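Ticket: Decant bench, arm station 2
Site: Draststead
Raised by: Orvokki Leinonen, bench lead
Status: Open, waiting on Clumow
Priority: Normal

27 January 2026

Summary
The arm loses its pick on the tubes part-way through a decant run. The controller reports "grip not confirmed" and waits for someone to press resume. We had 27 of these stops over the last 5 shifts. The station is meant to run unattended while the bench staff do labelling and paperwork, so every stop means one of us walking back to it.

Setup
Tlapale scheduling software, latest release. Fingers are the set Clumow fitted in November. Dyed water only, no samples.
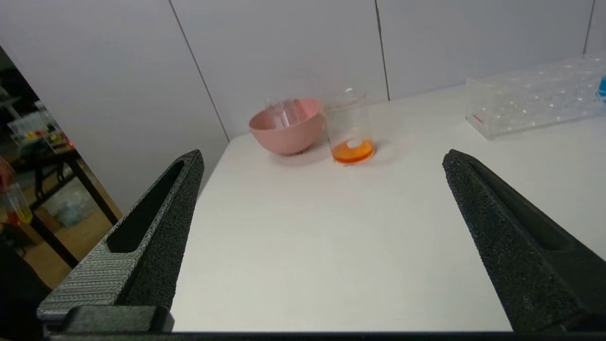

Wrist view, bowl and beaker at the back of the table, rack to the right.

What we have tried

1. Restarted the controller and the scheduler. No change.

2. Cleaned the finger faces with a dry cloth and then a damp one. No change.

3. Re-ran the wrist camera calibration from the Tlapale menu. It passed, but the stops carried on.

4. Checked the cable runs for anything snagging when the wrist turns. There is a fair amount of slack on this arm and I would like Clumow to say whether it is within their limits — the manual only says "free movement".

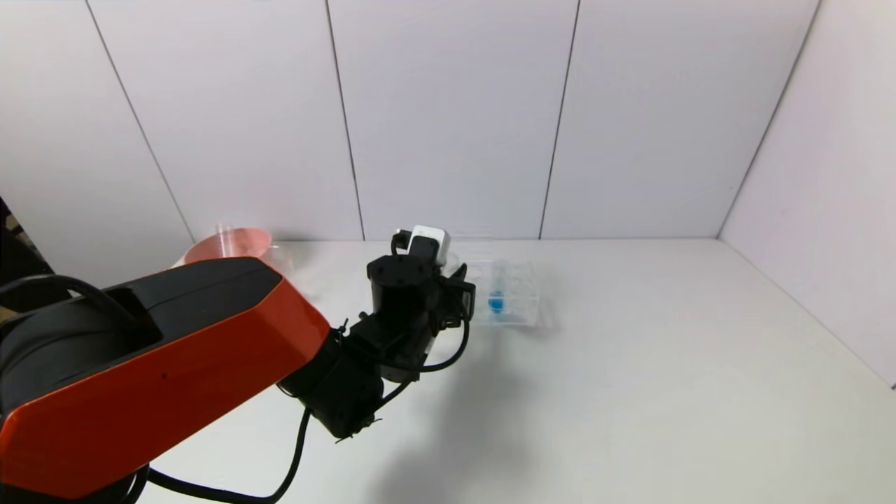
5. Slowed the approach to the rack to half speed. Fewer stops, but the run then overshoots its slot and the next job is pushed into the lunch period. Put back to normal speed.

6. Turned off grip confirmation for one supervised run. The arm carried the tubes without dropping any, which makes me think the grip is fine and the check is wrong. Confirmation is back on. Please do not leave it off when the station is unattended.

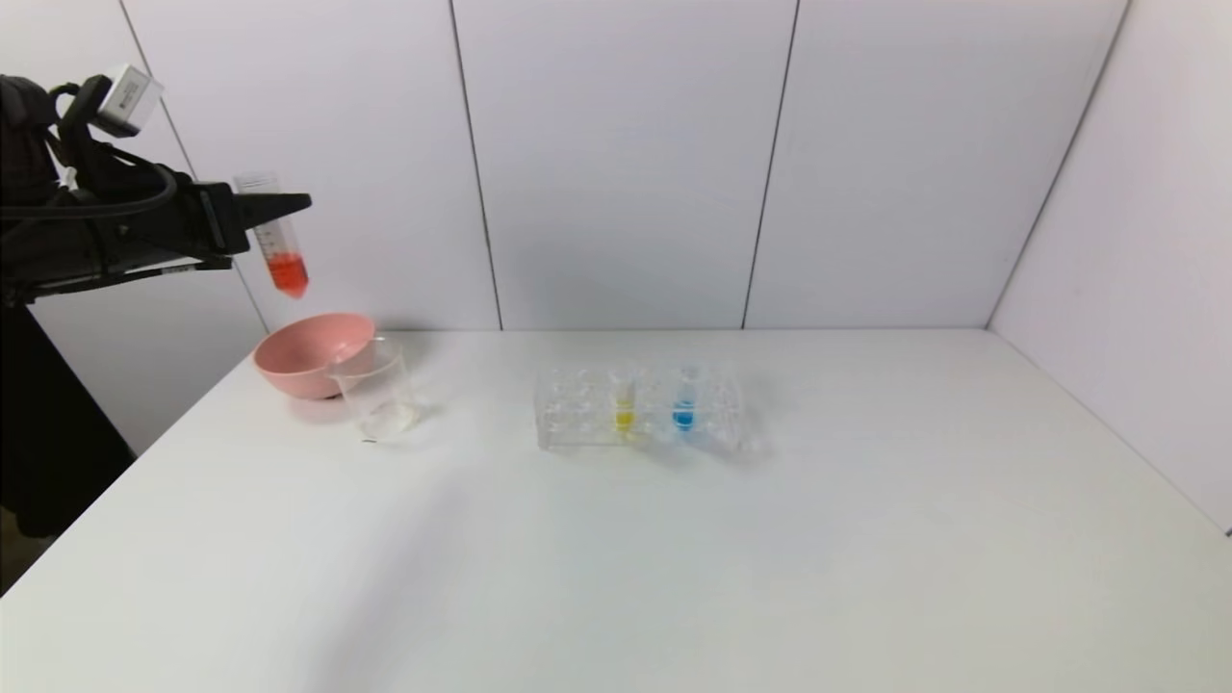 Tube with the red-orange liquid in the gripper, yellow and blue in the rack.

Effect on staff
The rota was changed when the station came in. Decanting used to take two people for most of a morning. It is now down as no people, with one person on call who also has the label printer and goods-in. That works when the arm runs. When it stops, the on-call person leaves a half-checked delivery to press a button, and twice a delivery note has gone in with lines missed.

Nobody is asking for the old rota back. The repeated pouring was hard on the wrists and most of the team are glad to be rid of it. What we need is for the rota to count the time spent on stops. I have asked Destell, who did the staffing plan for us, to put 3 hours a week against this station until the ticket is closed.
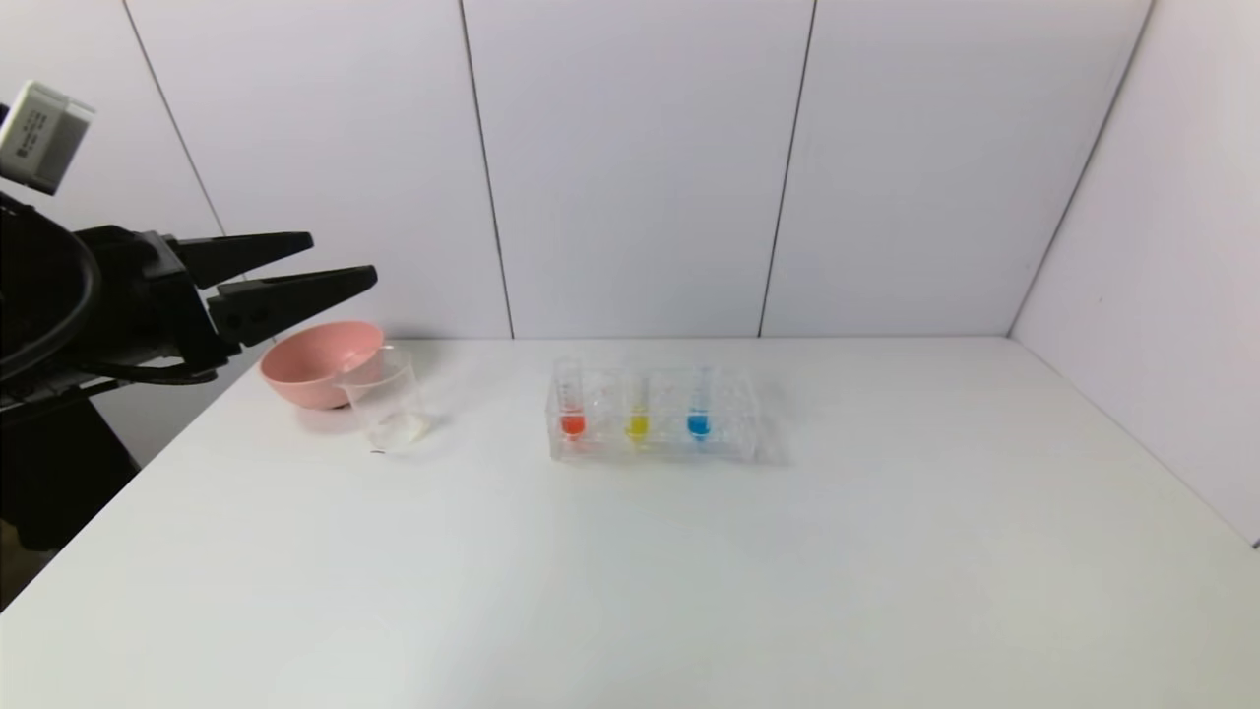 People have also started standing near the bench in case it stops, so they lose the time either way. I have asked them to go back to their own work and wait for the alert. The alert only sounds at the station itself at the moment. If Tlapale can send it to the goods-in screen, that would help whatever the cause of the fault.

Requests
Clumow: confirm the grip threshold for these fingers. The value on the controller was set before the November change and may belong to the old set.
Tlapale: repeat alert on a second screen.
Destell: reply on the rota hours.

Update, same day
Clumow have asked for the controller log. Sent. They say the threshold may well be the old one and will send a new value to try. Station stays in use with one person on call, normal speed, confirmation on.

O. Leinonen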